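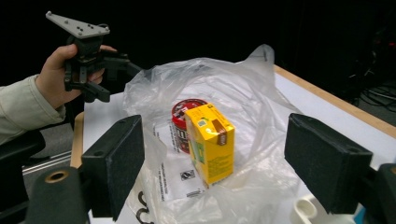

Handout 9: Looking after the hand-held gripper pair
Station notes, Renham lab course. Poul Þorgeirsson, rev. February 8, 2020

Before you pick anything up

Power off at the bench supply. Check finger pads on both grippers, left first. Rub with a dry cloth, no solvent. Pad lifting at a corner = swap it, dont glue it. Spare pads in the Tada drawer.

Mounting plate: try each screw by hand. Any that turn, take out, clean, back in with thread lock. Do not use the empty holes for cable ties.

Cables

Most faults last term were cables. Flex the last stretch before the connector while watching the readout. Jumps = bad cable, tag it and tell Svend.

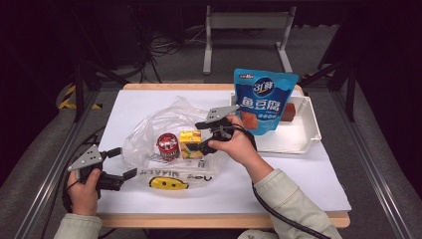
Jaw zero is next, do it after any pad change. Close fully, hold, press set. Open fully, readout should come up to about 800. Under that, look for grit in the linkage before you touch the software. Then a working check with real items on the white paper, right gripper over the small yellow box, jaws reaching down from above. Plastic bag stays in the test too, crumpled is fine, thin film shows up a worn pad faster than a box does. Cans last.

Repeat for the left. Same order, same items.

Log sheet

Write down: gripper side, pad batch, open reading, closed reading, your intials. Old sheets go in the Dristell binder. If closed reading is over 53 after zeroing, stop and fetch Svend Ketilsson, do not re-zero a second time.

Next handout: replacing the finger linkage. Read the Ozoliņš chapter first.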